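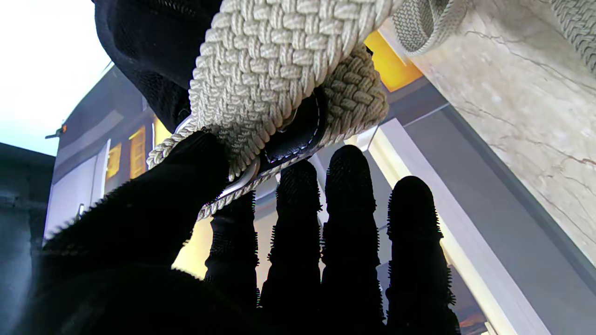

*Fig. 1. Gloved robot hand holding a braided belt by the thumb and fingertips.*

# Planning the Money Side of a Robot Hand

Handout 4, Equipment Planning for Small Shops
Instructor: Siiri Lill. Notes typed up by Ritu Sisodia, December 2023

Welcome back, everyone! Last time we got as far as the arm, and several of you went home thinking the arm was the purchase. I used to think so too, and my first budget was wrong by a painful amount (more on that when we get to Rornton).

Keep the belt in Fig. 1 in mind as you work. It has thick woven cord, a leather tab and a metal buckle, so one item asks the fingers to deal with something soft, something smooth and something hard, all within a few inches. When you write your request, describe your own items that way first, and only then open a catalog.

## Gloves are a running cost

People forget the gloves! Look at the knit along the edges of the fingers, all those little bumps and fringes. Fabric wears, and buckles don't help. Put gloves on their own line, by the year, and please don't tuck them under "misc."

For our practice case, the shop is Plellero, which sells belts and bags. Umesh Sisodia runs the packing side and gave us these numbers:

- Items handled in a month: 3000
- Cost of a spare finger set: $200
- Gloves used in a month: 5 pairs
- Yearly amount set aside for repairs: around $2000

Work out how many spare finger sets the repair money would cover if nothing else broke, then decide how many you would really buy. I'd like a sentence or two on why.

## Quotes

Rornton was the job where I took one quote, from Flulteck, and never asked about shipping or the mounting plate. Both turned up on the invoice in September and I had to go back and ask for more money, which is a very long walk down a very short hallway. Ask for the plate, the cables, the training day and the spare parts price in writing.

Aarti Rajput asked whether leasing is better. It can be, if your product line changes a lot. Read what the lease says about worn fingertips before you sign.

## For next time

Bring a one-page budget for Plellero with separate lines for purchase, setup, gloves, spares and staff time. Poonam Sisodia has kindly offered to share her spreadsheet, so ask her for a copy if you'd like a starting point. We'll go over the Furukawa case after the break.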